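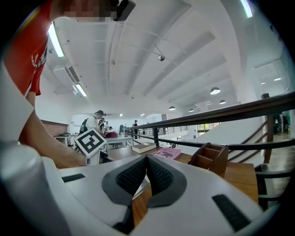
Slide 1. Setup on the upper floor: hand-held gripper, marker cube on its post, wooden desk behind.

Speaker notes, "Keeping a Hand-Held Gripper in Working Order"
Tawhiri workshop day, afternoon session
Notes last changed 2023-12-30

Leave slide 1 up while people sit down. Start when the doors close.

Opening
Most of the talks today cover what happens after the data is collected. Mine covers the tool. I look after the hand-held grippers for the Wulen project, and for the next while I'll go through how one unit is set up, what we check on it each day, and what we do when something on it wears out. The unit I'll use is number 14. It has had the most repairs, so it has the best log.

Point to the fingers at the bottom of the slide. Two padded fingers meeting in a V, black textured mesh on each. Then point to the cube on the short post. Those two parts take up most of the talk. The white body I'll leave for the end.

Setup at the start of the day
We work in ordinary rooms, so the setup has to survive tables, stairs and people walking through. The order is always the same:

Body first. Wipe the shell with a dry cloth. No spray near the slots.
Fingers open and closed ten times by hand. Feel for grit or a catch.
Pads. Press each one with a thumb along the rim.
Marker post. Check that it does not turn.
Cube. Check the faces for scratches and fingerprints.
Lens last, with a clean cloth that has not touched anything else.

Say here that the list is printed and lives in the lid of the case. People skip steps when the list is on a laptop.

Slide 2. The marker cube
The cube carries a square black-and-white pattern with a thick black border. The software finds the border first and reads the blocks inside it second. If the border is damaged we lose the cube completely. If one block is damaged we may get a wrong reading, and that is harder to catch later.

The faces are printed on matte stock. We tried a glossy film in August and went back after a week. Under tube lights the glossy faces washed out at certain angles, and the tracking dropped out each time the operator turned toward a lamp. Rooms like the one on slide 1, with tube lights and hanging lamps both, are a fair test for this.

Replacing a face: lift one corner with a plastic blade, peel slowly, clean off the glue, let it dry, lay the new face from one edge to the other. Don't press from the middle. A bubble under the border counts as damage and the face comes off again.

A tilted cube is fine if the tilt is fixed and the unit has been calibrated with it that way. A cube that moves is a fault. The check takes a few seconds: hold the body still, push the cube lightly with one finger, let go. If it comes back to a different place, the unit goes on the bench.

[Pause. Someone usually asks about glue on the post. We don't use it. The post has to come off for shipping.]

Slide 3. The finger pads
Pads are the part we replace most. The textured face wears smooth near the tips and stays nearly new at the back. Operators notice this before the log does. They say the tool has started to drop pens, or paper, or the corner of a book cover.

On unit 14 the pads get changed every 60 hours of use. We got to that number by running a set until it failed the slip test and then backing off. The slip test is a smooth plastic ruler held upright in the closed fingers with a small weight clipped to the lower end. If the ruler creeps, the pads are done.

Steps for a pad change:

Take the lens cover out of the case and put it on before anything else.
Work on a tray. The small screws roll.
Loosen the rim, slide the old pad out toward the tip.
Clean the channel with a dry brush.
Slide the new pad in until it stops. Don't force the last bit. If it won't go, there is still dirt in the channel.
Tighten both sides a little at a time.
Close the fingers and look at the V from above. The pads should meet along their whole length.

Change both fingers together. One new pad and one old pad will pull a thin object sideways as it closes, and that shows up in the recordings as a twist of the wrist that the operator never made.

Slide 4. Log page
Show the log page for unit 14. Read two lines from it aloud, no more. The columns are date, hours, part, reason, initials. The reason column used to be free text and people wrote "bad." Now it is a short list of codes with a space for a note.

The unit had 138 hours on it at the last full service. At that service we found a worn bushing in the left finger. It had been there for a while. The daily open-and-close check should have caught it, and when I went back through the sheets, the check was ticked every day. We now ask for a word in that box, such as "smooth" or "catch," in place of a tick.

Slide 5. The body and spares
The shell needs very little. Keep the slots clear. Don't hang the tool by the post. Don't stand it on its fingers on a desk, even for a minute. The case from Fasico has a cradle cut for it, and the cradle is where it goes between runs.

Spares we carry to every site: four pads, one spare cube, one sheet of printed faces, one post, a bag of screws, the blade, the brush, cloths. We keep a stock of 50 pads at the Nolldale bench and reorder when the second box is opened.

Questions
If asked about cost per unit, say I can send figures after the session.
If asked about recalibration: after any post or cube change, always. After a pad change, only if the slip test or the V check looked wrong the first time.
If time is short, skip slide 4 and go from the pads to the spares.

Put slide 1 back up for questions.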